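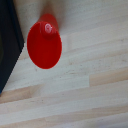 Removing Scratches and Haze from Glossy Plastic

This site uses cookies to remember your preferences. Accept | Manage settings

Glossy moulded plastic marks easily and shows every mark. Most of the damage is shallow and can be levelled with fine abrasives and then polished back to a shine. The method below suits solid-coloured household plastics where the colour runs through the full thickness: knobs, lids, toys, handles, small appliance covers. It does not suit painted, plated or printed surfaces, where sanding will cut through the finish.

Identify the plastic first

Look for a resin code or abbreviation moulded into the underside. ABS, polystyrene and acrylic are hard, take a polish well and can be brought back to full gloss. Polypropylene (PP) and polyethylene (PE) are softer and slightly waxy to the touch. They fuzz under abrasive paper and rarely return to more than a satin finish. If there is no marking, test an area on the underside before starting on the face.

Check the depth of the scratch with a fingernail drawn across it at a right angle. If the nail glides over, begin at step 4. If it catches, begin at step 3. A gouge deep enough to hold the nail will leave a visible hollow if it is sanded out completely, and is better reduced than removed.

Materials

Wet-and-dry paper in 800, 1200, 2000 and 3000 grit
Plastic polish, fine grade
Two clean microfibre cloths
Dish soap and lukewarm water
Masking tape
A small foam block or a piece of firm sponge
Cotton buds for recesses

Do not use acetone, lacquer thinner or nail polish remover at any stage. All three attack ABS, polystyrene and acrylic and leave a frosted patch deeper than the original scratch. Toothpaste is often recommended, but the abrasive varies between products and the results are inconsistent.

Procedure

1. Wash the part in lukewarm water with a few drops of dish soap. Rinse and dry it fully. Grit left on the surface will be dragged under the paper and make new scratches.

2. Mask moulded lettering, decals and any sharp edge you want to keep. Press the tape down firmly, as water will lift a loose edge.

3. Wet the 800 grit paper and wrap it around the foam block. Sand in straight, overlapping strokes along one direction only, using light pressure. Rinse the paper often. Stop when the original scratch has been replaced by an even, dull grey haze. On red, blue or black plastic this haze looks alarming and will remain until polishing.

4. Change to 1200 grit and sand at a right angle to the previous strokes. Continue until none of the earlier lines can be seen under a desk lamp held low to the surface. Crossing the direction at each grade makes leftover lines easy to pick out.

5. Repeat with 2000 grit, then 3000 grit, changing direction each time. Rinse the part and the block between grades. After the 3000 grit the surface should have a uniform satin look with a faint reflection.

6. Dry the part. Put a pea-sized amount of polish on a microfibre cloth and work it in small circles with moderate pressure. Keep the cloth moving. Friction softens plastic quickly, and a power buffer held in one spot for 5 seconds can melt through the gloss.

7. Wipe off the residue with the second cloth and inspect under the lamp. Apply polish up to 4 times if required. If haze remains after the fourth pass, return to 3000 grit.

Curved and raised features

On a domed face, leave out the foam block and back the paper with a soft sponge so it follows the contour. A rigid backing will produce a flat spot that catches the light differently from its surroundings. Around a raised knob or boss, cut the paper into strips 5 mm wide and work them around the base with a fingertip. Polish the junction with a cotton bud, turning it as you go.

Feather the sanded area outward at each grade. The 1200 grit patch should extend slightly past the 800 grit patch, and so on.

Troubleshooting

White swirl marks after polishing: the cloth is contaminated. Wash it without fabric softener, or replace it.

Fine straight lines in the gloss: a grade was skipped or left too early. Go back to 2000 grit.

Patchy colour: usually ultraviolet fading at the surface. Sand the whole face evenly so that the depth of colour matches.

Sticky surface: solvent damage or plasticizer migration. Sanding will clog the paper and will not correct it.

Written by Issa Shboul. Technical review by Karim Daher.

Share this page: 29 shares | 2 comments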